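Follow Bank Payments Award

Category: Banking technology | Payment systems

The Follow Bank Payments Award is a yearly prize for software used by small and mid-sized banks. It was set up by the consultancy Bravar and covers card processing, account transfers and fraud checks. Entries are limited to systems already in live use. 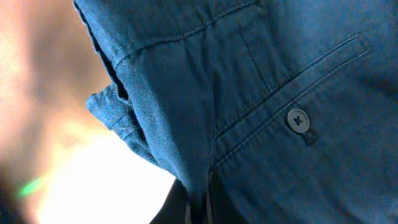

PLETISOW, August

Bravar received 266 entries in the latest round. Each entrant must show at least 50 days of transaction records, with customer names removed. The records are checked by Dlamini, an audit firm, before any scoring takes place. Systems that fail the check are returned without a mark.

Scoring uses a scale of 800 points. Half are given for measured savings to the bank, and the rest are divided between error rate and ease of upkeep.

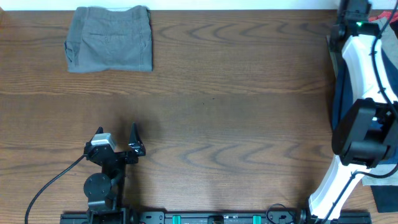 Where two systems finish level, the one with the lower error rate is placed first. Results are published in a single table, and losing entrants may ask for their own score sheet. The archive held at Pletisow contains 1,303 score sheets.

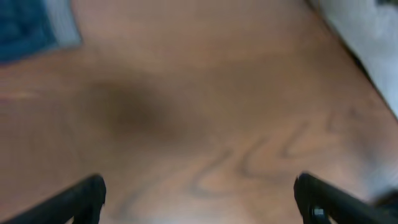
Can a bank enter a system built by an outside supplier?
The bank may enter it if the supplier signs the form as joint entrant. Both are then listed in the table.

Comments

The split for error rate and upkeep used to be listed separately. Could it be added?

We asked for our score sheet on a Tuesday and are still waiting.

Does live use include a pilot at one branch?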